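Ticket: shelf bowing and divider drifting, white desk unit
Opened by: Xóchitl Aguirre
Product: Prela desk shelving, white
Status: closed, with one bit left over (see the end)

Hi all, me again, sorry! I've got one of the white Prela units standing at the back of my desk, and the wide left-hand side has started to sag. You can see it if you crouch down and look along the middle shelf. The upright panel between the two sides has also wandered over to the right at the bottom, so there's a gap at the shelf end that I can get a fingernail into. It's been up since November and I haven't moved it.

Things I've tried already: tightening every screw I could reach, pushing the divider back with my palm (it stays for a day or so), and turning the middle shelf over so it bows the other way. That last one looked brilliant until Saturday.

Reply from Arnout Dijkstra, Prela support, 9:14
Hello Xóchitl, thanks for the detail. Could you tell me what's on the shelf and how the weight is spread? Also whether there's a small metal pin under each corner, pushed fully home. The wide side needs all of them.

Xóchitl Aguirre
Right, I've had everything off and been round with a torch. One pin at the back, next to the divider, was only halfway in. I'm fairly sure that was me being impatient when I built it. I took it out, found a bit of white fluff and paint in the hole, cleared that with a cocktail stick and it went in with a proper click. The gap at the shelf end closed up straight away, so I'm feeling a bit daft.

As for weight, I'd piled heavy manuals in the middle of the span, a good 400 mm from either support — I know, I know. Ezequiel Alvarado at the next desk had been adding his to mine as well, and he's been told.

Arnout Dijkstra
That would do it. Please keep the books at one end, close to the side panel, and leave the middle for light things. If the shelf still dips after a few days with the pin in, I'll send a new one.

Xóchitl Aguirre
Done. Books are upright at the far left now, and only the ones I really use. The rest have gone to a cupboard down the corridor, where I expect they'll stay for ever. Soft things are on the top shelf, so the two cookie cushions have that more or less to themselves, with a few odds and ends between them.

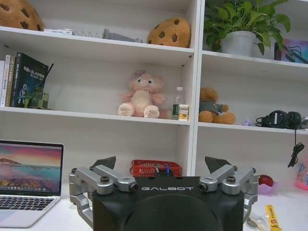 I've also put a pencil mark on the desk at the foot of the divider, so if it starts creeping again I'll know before it gets silly. I checked it this morning and it was still bang on the line. The shelf I'm less sure about. With a ruler held along it there's still a sliver of light in the middle, though much less than there was, and it may just be that the board has got used to being bent.

Arnout Dijkstra
A sliver is fine. I'll close this for now, and you can reopen it from the same link.

Xóchitl Aguirre
Lovely, thank you. The leftover bit: could you pop a couple of spare pins in the post? I dropped one behind the radiator while I was at it and it's not coming back.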